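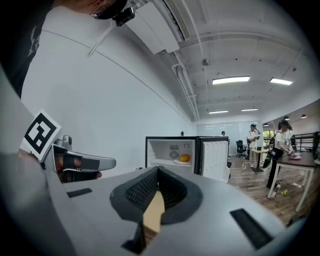
Ticket: Marker dropout and jumpy finger width on the second hand-held gripper
Product: Prorasier hand-held gripper, gray shell, wrist camera
Opened by: Broltstead workshop, data side
Status: Solved (with one thing left open, see the end)

Original message

Hello Galport support, and thank you in advance for reading all of this, I know I tend to go on a bit. We have two of your Prorasier hand-held grippers and we are trying them side by side before we settle on one finger style for the rest of the year. The first has the older short fingers and the second came with the longer ones with the rounded tips. We like the longer ones very much for picking things off a shelf or out of a refrigerator, and everybody who has tried them says they feel more natural in the hand, so I would really love to keep them.

The trouble is the finger width. On the gripper with the short fingers the width curve is lovely and smooth from one end of a recording to the other. On the one with the long fingers it jumps. You will be squeezing gently on something round, and the number goes along nicely and then leaps to fully open for a moment and comes back. When I look through the log, the jumps line up with places where the marker on the left finger was not found at all. The worst recording so far has 2,000 camera images in it, and the left marker was missing in 1,031 of them. The right marker is fine as far as we can tell.

Things we have tried already, so you don't have to suggest them:

Wiped the lens with the little cloth that came in the case. No change.
Swapped the cable between the two grippers. The fault stayed with the long-finger gripper.
Restarted the recorder and reinstalled the Entwistle tracking package, first the version we had and then the newest one. No change, though the newer one does start up faster, so thank you to whoever did that.
Printed a fresh marker card and stuck it on over the old one. Possibly a little worse, if anything.

We record with the ceiling lights on and I can send files if you tell me where to put them.

Reply from Galport support

Thanks for such a full report, it saves us both a few rounds. Could you try three things and let us know what you see? First, run the same motion with the long-finger gripper held so the left card is turned away from the nearest ceiling light. Second, open the Entwistle settings page and tell us what is entered for marker size and finger type. Third, tell us what paper you used for the new card. Please don't recalibrate yet, because we would like the old values to compare against.

Our answer, same afternoon

That was quick, thank you! I went through them in the order you gave.

Turning the card away from the light made a big difference. With the gripper tipped so the light falls across the card at a slant, the left marker is found nearly all the time. Tip it back and the dropouts start again within a second or so. I felt a bit silly for not trying it sooner, as we had been so sure it was the cable.

Marker size is right, I measured the printed square with a ruler and it agrees with the page. Finger type, however, was set to "short". I'm fairly certain it was copied over from the first gripper when we set up the second, and I may well have been the person who did the copying.

As for paper, it was the glossy kind from the photo printer, because it was what was in the tray.

Reply from Galport support

Good, then we think you have two faults on top of each other. The glossy paper is giving you glare, so the detector loses the black border when the light hits it squarely. The finger type is a separate matter: the short setting tells the software to look for the card in a smaller part of the image, and with the long fingers the left card leaves that area as the jaw nears closed. It then reports the last resort value, fully open, and you get your leap.

Please print the card on plain matte paper, peel off the old layers before fitting it, set the finger type to "long", restart the recorder, and then run the width calibration. Open and close slowly, hold each end for a moment, and keep your other hand away from the cards. Leave exposure on the fixed setting for now.

Our answer, next morning

All done, and I'm so pleased. Getting the old layers off took longer than everything else put together (warm water on a cotton swab, and patience). Calibration went through on the second go. I let go of the trigger too early on the first.

We then recorded 30 short runs with the long fingers, mostly reaching in and out of the refrigerator and setting things down on a table, and went through the width curves afterward. There were dropouts in 2 of them, both very brief, and neither gave a jump in the width. We repeated a handful with the short-finger gripper to be fair to it and the curves look much the same now, so the choice comes down to how they feel to hold, and you can guess which way I'm leaning.

One small request while I have you. Could the settings page show a warning when the finger type is copied from another gripper? A line of yellow text would have been enough for me.

Reply from Galport support

Glad to hear it. We have passed the warning on to the Entwistle people as a feature request. We would still like to look at the two runs with the short dropouts, so please upload them whenever it suits you, along with your old and new calibration files. We will mark the main fault as solved and leave this ticket open for the upload.

Our answer

Uploading now. The second file is the big one and our connection is slow after lunch, so it may be evening before it shows up on your side.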